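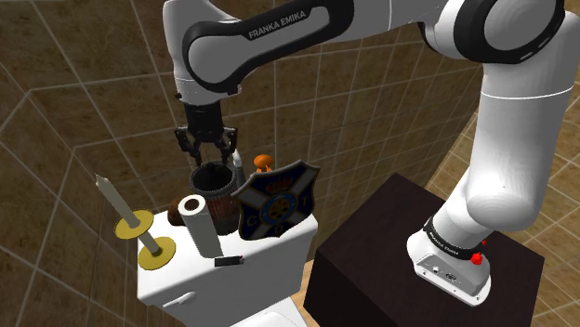
Ollara 3, reviewed: a tidy planner with a generous scorecard

I spent three weeks with Ollara 3, the simulated tabletop benchmark and planner from the small team at Zarklow, and I came away liking the software more than the claims made for it. The headline result is a 70 percent success rate at pick-and-place in cluttered rooms the planner hasn't met before. That is a big number for bathroom and kitchen clutter. I wanted to know what was being counted.

The method is easy to describe. You give the system a rendered room, a robot arm and a short instruction. Ollara proposes a batch of grasps, throws out the ones that would hit something, and ranks the rest with a learned score. The ranking step is the new part. The paper, by Žydrūnas Siliņa and colleagues, says it was trained on grasps from an older set called Pascual, with no hand labeling at all.

The bathroom set is where I did most of my testing, and it's a good idea. A toilet tank is a narrow shelf, and putting a candle holder, a paper roll, a dark pot and a heavy-looking shield on it makes for awkward reaching. The shield leans across part of the pot, so a planner that only cares about the nearest clear surface can get itself in trouble. The Franka arm has to come in over the top with its fingers open, and there isn't much room to be sloppy on the way down. I've used benchmarks where every object sits alone on a gray table. I would take this one over any of them.

Now the complaints. A trial in Ollara counts as a success if the object leaves its starting surface and stays in the gripper for 3 seconds. Knocking over the neighbors costs nothing. I changed the scoring script so that any other object that moved more than a finger's width failed the trial, then reran the 320 bathroom layouts that ship with the download. The score fell a long way. I won't print my figure, as my threshold was a guess and I ran it with one random seed, but the authors should print theirs. People who put a robot in a real bathroom will care about the candle.

The second problem is contact. Friction is set to one value for everything, paper and metal alike. The docs call this a "reasonable default." Maybe so, but a paper roll that grips like rubber is an easy paper roll. I raised this on the project page and was told that per-object friction is planned for September.

There is also no real-arm result anywhere in the paper. The authors say so plainly — credit to them — and then spend a page on home assistance anyway.

As software it's decent. Setup took me an afternoon, mostly spent on a version clash with the Ukero physics package. The viewer is quick, the logs are readable, and you can save any layout and replay it exactly. Only 6 objects can be active in one layout before the planner slows to a crawl, and the error you get past that point is useless.

Use it for comparing planners against each other under your own scoring. I wouldn't quote the 70 percent to anyone. I'll run the bathroom layouts again once the friction update is out.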